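Imprimir esta página | Enviar por correo electrónico

Quiénes somos

El Club de Robótica Celham es una actividad estable de la Escuela Técnica de Plakville. Reúne a estudiantes de los dos últimos cursos y a antiguos alumnos que siguen viniendo por las tardes. Trabajamos en manipulación: brazos, pinzas y los programas que los mueven. No hacemos robots de combate ni drones, aunque nos lo preguntan a menudo en las jornadas de puertas abiertas.

El club empezó como una asignatura optativa de Hamidreza Pakzad, profesor de automatización. La optativa desapareció del plan de estudios y varios alumnos pidieron seguir fuera de horario. La escuela aceptó con la condición de que el grupo tuviera un responsable docente y un reglamento de taller por escrito. Las dos cosas se mantienen. El reglamento se ha corregido muchas veces y la versión vigente está colgada en la puerta del taller.

En la actualidad el club tiene 94 miembros inscritos. No todos vienen cada semana. El trabajo se reparte en 3 grupos: mecánica, control y datos. Quien entra por primera vez pasa unas semanas en cada uno antes de elegir.

Qué hacemos

El proyecto principal se llama Millik. Consiste en que un sistema de 2 brazos realice tareas domésticas sobre una mesa: poner cubiertos, apilar platos, doblar y mover paños. Son tareas que una persona hace sin pensar y que a un brazo le cuestan bastante. La tela es lo más difícil. Cambia de forma cada vez que se agarra, y un programa que funciona con un paño extendido puede no servir cuando el mismo paño está arrugado.

Los alumnos preparan la mesa, manejan los brazos, guardan las grabaciones de las cámaras y después las revisan una a una. De la revisión se encarga el grupo de datos, que anota qué se intentó en cada prueba y si el resultado es aprovechable. Es un trabajo lento. También es el que más se aprende a valorar, porque los errores de anotación aparecen semanas más tarde, cuando ya nadie recuerda la prueba. 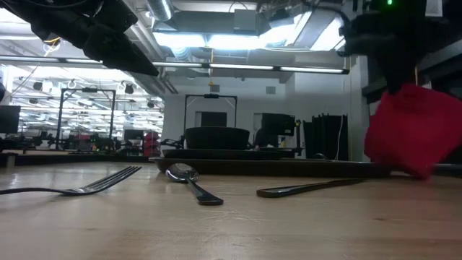 Proyecto Millik: trabajo con cubiertos, vajilla y un paño rojo.

En diciembre cerramos la primera fase con 141 pruebas revisadas. La memoria de esa fase puede consultarse en la biblioteca de la escuela y cualquier alumno puede pedir una copia en secretaría. Recoge también las pruebas fallidas - son bastantes - con una nota sobre la causa cuando se conoce.

El segundo proyecto es el Trofeo Karimi, un concurso interno que se celebra una vez por curso. Los equipos reciben la misma tarea de manipulación y el mismo material, y disponen de una tarde para prepararla. Se puntúa la tarea terminada, el tiempo y el cuaderno de trabajo. El cuaderno pesa tanto como el tiempo. Hubo quejas por este criterio en la primera edición y lo hemos mantenido.

Cómo trabajamos

Antes de manejar los brazos hay que superar una prueba de seguridad. Incluye la parada de emergencia, el orden de encendido y las distancias que deben respetarse. Los alumnos nuevos trabajan siempre acompañados por un miembro con experiencia.

Cada sesión empieza con una comprobación de las pinzas, abiertas y cerradas, y de la imagen que dan las cámaras de muñeca. Desde esa posición la cámara ve los dedos y lo que hay delante de ellos, y poco más. Por eso una cámara mal fijada puede echar a perder una tarde entera de grabaciones.

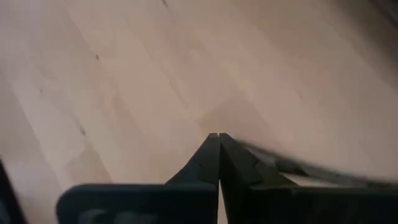
Las incidencias se apuntan en el cuaderno del taller con fecha, nombre y lo que se hizo para resolverlas. Si una pieza se desmonta, se apunta también. El cuaderno lo lee Hamidreza Pakzad al final de cada semana y lo que queda pendiente se trata en la reunión siguiente.

Los programas que escribimos se comparten dentro del club. Un alumno que se marcha deja su código documentado y dedica una tarde a explicarlo a quien lo va a continuar. No siempre se ha cumplido, y tenemos dos módulos de control que hubo que rehacer desde el principio.

Quién puede participar

Puede inscribirse cualquier estudiante de los dos últimos cursos de la escuela. No se exige saber programar. Se pide asistencia regular durante el primer trimestre y la autorización firmada de la familia en el caso de los menores de edad. Los antiguos alumnos pueden seguir en el club si se comprometen a acompañar a los nuevos.

La inscripción es gratuita. El material de taller lo pone la escuela, salvo el cuaderno personal. Las solicitudes se entregan en secretaría - no en el taller - y se responden por orden de llegada. Los centros que quieran visitarnos con un grupo deben escribir antes a la escuela, a la atención del Club Celham, indicando el curso y el número de alumnos.

Última actualización: 16/01/2021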